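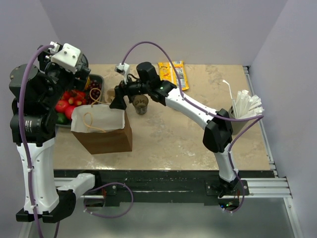 How long should a press release be? One page, and if you can get the whole story into the first paragraph, so much the better.

I get asked that one at nearly every workshop I run, usually by somebody holding four stapled sheets. I've read a lot of stapled sheets this month. Since the last newsletter went out I've been helping three small companies get ready for their spring announcements, and I wanted to share what came up while it's still fresh (and while I can still read my own notes).

The biggest job was for Previco, who are opening a second office in Lidisau. Dexter Wojcik handles all their communications, and he also handles their events, their website and, as far as I can tell, their coffee order. He sent me a draft that opened with the history of the company. It was a nice history! But the news was in paragraph five, and a reporter on a local desk is never going to reach paragraph five. We moved the office opening to the top, put the street and the opening date in the second sentence, and kept two lines of history for the end. The draft went from 1785 words to a single page, and Dexter only sulked for an afternoon.

Then there's the list. Dexter had bought a media list of 2000 contacts from somewhere and was planning to send to every one of them at the same time, with no names in the greeting. Please don't do this. We spent a morning going through it and ended up with 53 people who had written something in the past year about local business, jobs or property. That's still a lot of emails if you're writing a personal line at the top of each, and he did write them, which I was really pleased about. A few replies came back the same day – one of them just to say she'd moved to the food section, but she passed it along to the right person, so I'm counting that as a win.

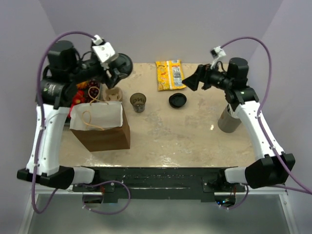 The other thing I keep running into is quotes. Almost every draft I see has the boss being "thrilled" or "delighted" to announce something. I've written plenty of those myself, so I'm not throwing stones. But Shiela Macapagal at Bellamy tried something this time that I'm going to steal. She called her director on the phone, asked why they had picked this year to start their apprentice program, and typed up what he said with hardly any cleaning up. He talked about how hard it was to find his own first job and how long he'd waited to hear back from people. Two papers ran the quote in full. I can't remember the last time that happened with a "delighted".

If your boss hates talking on the phone, try asking in the hallway, or in the car on the way to something. You want them a little bit off guard, but do show them the quote before you send it out. I skipped that step once, years ago, and I still think about it when I can't sleep.

A quick word on timing too, because three of you wrote in after the last issue. I still like a Tuesday morning for local news, but the trade magazines work so far ahead that the day hardly matters. Pillden have a product launch in August and we've already started talking to the monthlies, which felt silly until one editor told me her summer pages were half full.

The next workshop is the release-writing one, and I've kept it to a small group again so we can go through everybody's draft out loud. Bring something you're working on, even if it's rough – rough is better, there's more to talk about. Reply to this email if you want a seat and let me know what you'll be bringing. Shiela has promised to come along for the first hour to talk about getting quotes out of quiet people, and she's bringing the before and after versions of hers.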